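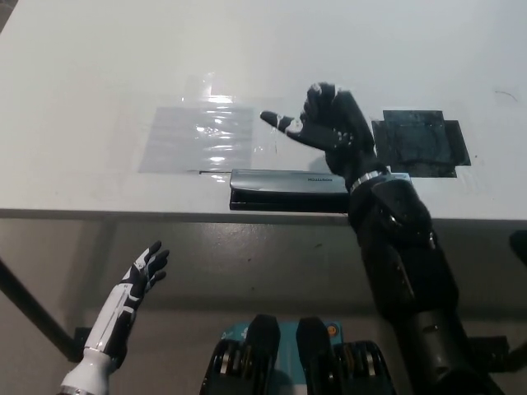
The white tabletop, with the clear plastic sheet and the black patch taped down.

Rorstead Community Legal Clinic
Minutes of the monthly meeting, 10 September 2018

Bo-ram Lim was in the chair and Dae-han Jang took the minutes. Bo-ram welcomed everyone back after the summer and thanked the Brostden people for driving over in such heavy rain. The minutes of the last meeting were read and agreed, with one spelling put right.

Evening sessions. Dae-han reported that the wills and probate evenings have been very well attended, and that we have now seen 60 people since they began. Appointments are meant to last 30 minutes but nearly always run over, as people understandably want to tell the whole family story first — and we are glad to hear it. After a good long talk it was agreed to leave a gap between appointments and to try this until the next meeting.

Tenancy advice. The attorneys at Cho have kindly offered to take on three more landlord and tenant cases at no charge. Bo-ram will write to thank them, and will ask whether they could also look over our letter on security deposits, which is showing its age.

Money. The balance stands at $2965. The Navness office has asked for a new printer, and everybody felt for them, having heard the old one. Dae-han will get prices.

Leaflets. The draft on powers of attorney was passed around and much liked, though several of us thought the second page was hard going for anyone without a law degree. Bo-ram will go through it again with plainer words and send it out by the end of September.

Any other business. A reminder that client files must go back in the locked cabinet at the end of each session, please, including the thin ones. Warm thanks were given for the lemon cake.

The next meeting will be at Brostden, with the date to be sent around by email.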